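요즘 손에 드는 그리퍼로 시연 데이터를 모으는 연구실이 정말 많아졌죠. 하드웨어 이야기는 여기저기 많은데, 막상 모은 데이터를 들여다보고 자르고 고치는 소프트웨어 이야기는 찾기가 힘들더라고요. 그래서 지난 몇 달 동안 거의 매일 켜 놓고 살았던 **Briltasau** 후기를 써 봅니다. 제 돈으로 산 건 아니고 연구실 라이선스인데, 사자고 조른 사람이 저라서 책임감은 좀 있습니다(월 구독이라 매달 결제 메일이 저한테 와요…).

# Briltasau 사용 후기: 양손 시연 데이터 편집기로서 어떤가

## 뭐 하는 프로그램이냐면

머리 쪽 카메라 영상이랑 양손 그리퍼의 자세, 손가락 벌림 값을 한 타임라인에 올려놓고 보는 편집기예요. 영상 편집 프로그램 써 보신 분이면 첫인상은 익숙할 겁니다. 위에 영상, 아래에 트랙이 쭉 깔리고, 트랙마다 왼손 위치, 오른손 위치, 벌림 정도, 마커 검출 신뢰도 같은 게 그래프로 나옵니다. 구간을 잡아서 "접근", "집기", "넣기" 하는 식으로 이름을 붙이고, 정책 학습용 포맷으로 내보내는 게 기본 흐름이에요.

만든 곳은 Zekent라는 작은 회사고요, 제가 쓰는 건 리눅스 버전입니다. 윈도우 버전도 있긴 한데 Soo-ah Kwon 님 노트북에서 돌려 본 바로는 미리보기가 꽤 버벅였어요. 리눅스로 가세요.

## 설치

생각보다 싱겁게 끝났습니다. 패키지 하나 받아서 깔고, 라이선스 키 넣고, 캘리브레이션 파일 경로 알려 주면 끝이에요. 예전에 쓰던 Dirnavmont는 의존성 맞추다가 오후가 통째로 날아갔던 기억이 있어서 이 부분은 진짜 감동이었습니다. 다만 GPU 디코딩은 기본으로 꺼져 있어요! 설정 > 재생 > 하드웨어 디코딩을 꼭 켜세요. 저는 이걸 일주일 넘게 모르고 "왜 이렇게 느리지" 하면서 썼습니다.

캘리브레이션 파일은 YAML로 받는데 키 이름이 조금 까다로워요. 저희 파일에서는 이 정도만 바꾸면 됐습니다.

```yaml
head_cam:
 model: fisheye
 intrinsics: head_intr.yaml
left_grip:
 marker_layout: left_plate.json
 time_source: host
right_grip:
 marker_layout: right_plate.json
 time_source: host
```

`time_source`를 안 쓰면 기본값이 `device`로 잡히는데, 저희처럼 호스트 시간으로 찍는 환경에서는 좌우가 살짝 어긋나요. 에러도 경고도 없이 그냥 어긋납니다. 문서에는 부록에 한 줄 있더라고요. 이런 건 좀 앞에 써 주면 안 될까요.

## 마음에 들었던 것

**시간 정렬 화면.** 이것 하나 때문에 샀다고 해도 됩니다. 왼손 트랙을 마우스로 잡고 밀면 영상 위에 투영된 그리퍼 궤적이 바로 따라 움직여요. 숫자만 보고 오프셋을 맞추던 시절에는 프레임 한두 개 차이를 눈으로 확인할 방법이 마땅치 않았는데, 이젠 화면에 선이 겹치는지만 보면 되니까 속이 다 시원합니다. 자동 정렬 버튼도 있는데 손을 빠르게 흔드는 구간이 앞에 있어야 잘 잡아요. 그래서 저희는 녹화 시작할 때 양손을 한 번씩 휙휙 흔드는 걸 규칙으로 정했습니다.

**구간 제안.** 벌림 값이랑 속도를 보고 "여기서 끊을까요?" 하고 후보를 찍어 줍니다. 솔직히 큰 기대는 안 했는데, 물건을 한 번 집어서 한 번 놓는 단순한 시연에서는 거의 손댈 게 없었어요. 에피소드 200개짜리 묶음을 라벨링하는 데 예전 같으면 이틀 잡았을 걸 하루 안에 끝냈습니다. 그날 저녁은 제가 샀어요. 기분이 좋아서!

**단축키.** 전부 바꿀 수 있고, 바꾼 걸 파일로 내보낼 수 있습니다. Jin-sol Jeon 님이 한 손으로만 라벨링이 되게 짠 키 배치를 공유해 줬는데, 지금은 다들 그걸 씁니다. 왼손은 키보드, 오른손은 커피.

**스크립트 훅.** 파이썬으로 내보내기 직전에 끼어들 수 있어요. 저는 여기에 너무 짧은 구간을 걸러 내는 걸 넣어 뒀습니다.

```python
def before_export(episode):
 episode.segments = [
 s for s in episode.segments
 if s.length >= 18
 ]
 return episode
```

길이 단위는 프레임이에요. 18이라는 숫자에 무슨 깊은 뜻이 있는 건 아니고, 이것저것 넣어 보다가 잘못 끊긴 조각이 제일 잘 걸러지는 값에서 멈췄습니다. 여러분 데이터에서는 다를 거예요.

## 아쉬웠던 것

이제 불평 시간입니다.

첫째로 **양손 구간 처리**가 어정쩡해요. 왼손은 아직 뭔가를 붙들고 있는데 오른손은 벌써 다음 동작에 들어간 경우, 타임라인에서는 손마다 구간을 따로 잡을 수 있거든요? 그런데 내보내면 하나로 합쳐집니다. 합치는 규칙도 "먼저 시작한 쪽 기준"으로 고정이에요. 설정으로 바꿀 수 있게 해 달라고 메일을 보냈더니 검토하겠다는 답이 왔고, 그 뒤로 조용합니다. 지금은 훅에서 원본 구간을 다시 읽어 별도 파일로 저장하는 식으로 우회하고 있어요. 되긴 되는데 예쁘진 않습니다.

둘째, **메모리**. 긴 세션을 열어 두면 슬금슬금 먹어요. 대략 90분쯤 작업하면 재생이 뚝뚝 끊기기 시작해서 저장하고 껐다 켭니다. 업데이트에서 고쳤다고 하는데 제 체감으로는 좀 늦춰진 정도예요.

셋째는 마커 검출 쪽인데, 이게 할 말이 제일 많습니다.

기본 검출기는 그리퍼 위에 달린 판이 카메라를 웬만큼 향하고 있으면 아주 잘 잡아요. 그런데 손목을 확 꺾어서 판이 비스듬해지면 자세가 홱 뒤집히는 일이 있습니다. 그래프에서 보면 회전 트랙이 절벽처럼 뚝 떨어졌다가 돌아와요. Briltasau는 이런 구간을 빨갛게 칠해 주긴 하는데, 자동으로 메워 주는 보간이 너무 얌전합니다. 양 끝을 부드럽게 잇는 게 전부라서 하필 그 사이에 물건을 잡는 순간이 들어 있으면 손가락이 엉뚱한 데를 지나가게 돼요. 이런 구간은 저는 그냥 버립니다.

검출 임계값은 프로젝트 단위로만 바꿀 수 있어요. 에피소드 단위로 되면 얼마나 좋을까요. 흰 시트 위에서 찍은 것과 어두운 바닥 쪽에서 찍은 걸 한 프로젝트에 섞으면 어느 한쪽은 꼭 손해를 봅니다. 결국 프로젝트를 둘로 쪼갰는데, 그러면 라벨 이름 목록을 양쪽에서 따로 관리해야 하고… 네, 귀찮습니다.

## 투명한 물건에서는 어땠나

저희가 요즘 하는 게 테니스공을 투명한 봉투 같은 통에 넣는 양손 작업이에요. 한 손은 통 쪽, 한 손은 공 쪽. 말로 하면 시시한데 데이터로 보면 아주 골치 아픕니다.

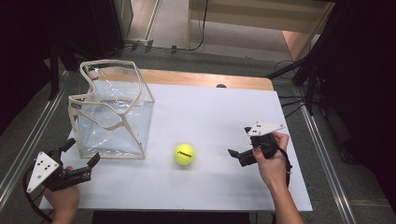 공은 쉬워요. 연두에 가까운 노란색이라 내장 물체 추적기에 한 번 찍어 주면 손가락에 꽤 가려져도 잘 따라갑니다. 추적 결과를 트랙으로 올려 두면 "공이 움직이기 시작한 시점"을 기준으로 구간을 자를 수 있어서 집기 라벨의 경계가 훨씬 일정해졌어요. 사람마다 끊는 위치가 제각각이던 게 이걸로 많이 줄었습니다.

문제는 통이에요. 벽이 투명하고 쭈글쭈글해서 빛이 여기저기 튀니까 마스크가 프레임마다 다른 모양으로 나옵니다. 어떤 때는 한쪽 벽만 칠해지고 어떤 때는 뒤의 흰 시트까지 다 칠해져요. 처음엔 제가 점을 잘못 찍은 줄 알고 한참 헤맸습니다.

그나마 통한 방법은 벽을 포기하고 베이지색 테두리만 추적하는 거였어요. 테두리 모양이 반듯하지 않고 입구가 물결처럼 휘어 있어서 사각형으로 맞추면 안 되고, "자유 곡선" 모드로 점을 몇 개 찍어 줘야 합니다. 메뉴 깊숙이 숨어 있어요(도구 > 추적 > 고급 > 윤곽 유형). Thaís Sampaio 님이 찾아 줬는데, 저는 반년을 써 놓고도 있는 줄 몰랐습니다. 이걸로 바꾸고 나서는 입구의 중심이 대충 어디인지 정도는 안정적으로 뽑혀요. 깊이는 여전히 기대하지 마시고요.

학습 쪽 효과도 살짝 적자면, 같은 정책 코드에 경계만 다시 정리한 데이터를 넣었을 때 공을 입구 앞에서 놓고 마는 실패가 눈에 띄게 줄었습니다. 엄밀하게 비교한 건 아니에요. 시드도 몇 개 안 돌렸고요. 그래도 영상 돌려 보는 제 혈압은 확실히 내려갔습니다.

## 다른 도구랑 비교하면

**Dirnavmont**는 공짜고, 확장성만 보면 더 낫습니다. 플러그인을 직접 짤 사람이 팀에 있고 시간도 있으면 이쪽도 좋아요. 대신 화면이 불친절하고 양손 데이터를 동시에 보려면 창을 두 개 띄워야 합니다. 저는 두 창의 재생 위치가 따로 놀 때마다 수명이 깎이는 기분이었어요.

**Baek**도 잠깐 써 봤는데 이건 웹 기반이라 여러 명이 같이 라벨링하기엔 제일 편했습니다. 댓글 기능도 있고요. 그런데 궤적 투영이 없어서 시간 정렬은 딴 데서 하고 와야 해요. 정렬이 이미 끝난 데이터를 외부 라벨러한테 맡기는 상황이면 저도 이걸 고를 것 같습니다.

## 그래서 살까요

혼자 또는 서너 명이 양손 시연을 모으고 바로바로 정리해서 학습에 넣는 팀이면 추천합니다. 한 손짜리 데이터만 있으면 돈 낼 필요까지는 없을 것 같고요. 체험판이 18일인데, 받으시면 제일 지저분한 데이터부터 넣어 보세요. 깨끗한 걸로는 뭘 써도 좋아 보입니다.

별점은 다섯 개 만점에 네 개. 양손 구간 내보내기가 고쳐지면 반 개 더 드릴게요. 위에 적은 키 배치 파일이랑 훅 스크립트 필요하신 분은 댓글 남겨 주시면 정리해서 올리겠습니다. 참, 업데이트할 때 단축키 설정이 초기화된 적이 있으니 키 배치는 꼭 미리 내보내 두세요!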